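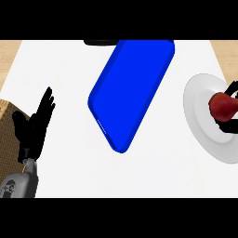 Blue tray on the white table, render.

2018-03-19

Glue notebook, Delham shop. Open time and clamp time, again.

Shalini came back from the supplier evening with the new Zanberg sheet and the claim that we can cut clamp time on the edge joints to six minutes. I don't believe it. The sheet doesn't say what wood they used, how wide the boards were, or how warm the room was. It says "typical hardwood." I have never met a typical hardwood.

What we do now: yellow glue, both faces, rub joint if the board is short, otherwise clamps for an hour and then leave it alone overnight. It's slow and it ties up the long clamps, I grant that. Pongsak wants the clamps back by lunch so he can get a second panel in the same day.

Test this morning. Maple offcuts from the Jumley order, all from one board, edges straight off the jointer and glued within the half hour. Shop at 62 degrees when I came in, 72 by the time the heater had been going a while, so already the first joints and the last joints aren't the same test. I wrote the temperature on each piece in pencil. Nobody else will want to read it but it's there.

Six minute pieces: took the clamps off, left them flat on the bench for an hour, then broke them over the edge of the vise. All of them let go on the glue line. Some wood fiber on one face near the end, hardly any in the middle. The glue in the middle was still rubbery and peeled up under a fingernail.

One hour pieces, same rest afterward: broke in the wood for most of the length. One opened on the glue line for the last inch, and I think I starved that end by overtightening. Clamp dents on it, so that's my own doing.

Thérèse says this is unfair to the new stuff, that breaking a joint after an hour tells you nothing about what it's like the next day, and that the sheet only promises you can unclamp, not that you can hit it. Fair point. But in this shop a panel that comes out of the clamps gets picked up by one end and leaned on the wall. If the joint can't stand being leaned on the wall then it isn't out of the clamps in any way I care about.

Second set is in now, to be broken tomorrow after a full night. Two clamps per piece, hand tight plus a quarter turn. Same maple. I've also put in a couple of pieces of the white oak left over from December, which has been sitting by the outside door and is probably wetter than it should be. The meter needs a battery so I can't say how much wetter. Not going to guess in writing.

Vichien asked about the Boonchu glue that the boat people like. Everyone who recommends it to me has used it on exactly one boat. Happy to try it if somebody else buys the bottle.

Other thing: the sheet gives a shear figure of over 2 times "standard glue." Which glue, which standard? Mirjana is going to write and ask. She wrote last time as well and got a brochure.

To do
Battery for the moisture meter.
Break the overnight pieces, maple first. Keep the halves this time, don't burn them.
Repeat the six minute set with the room warm from the start.
Try twenty minutes. If there's any saving to be had I'd expect to find it somewhere in there.
Scrape the clamp bars, the dried glue on the long ones is marking the panels.

Until then we carry on with the hour. Pongsak has been told and isn't pleased.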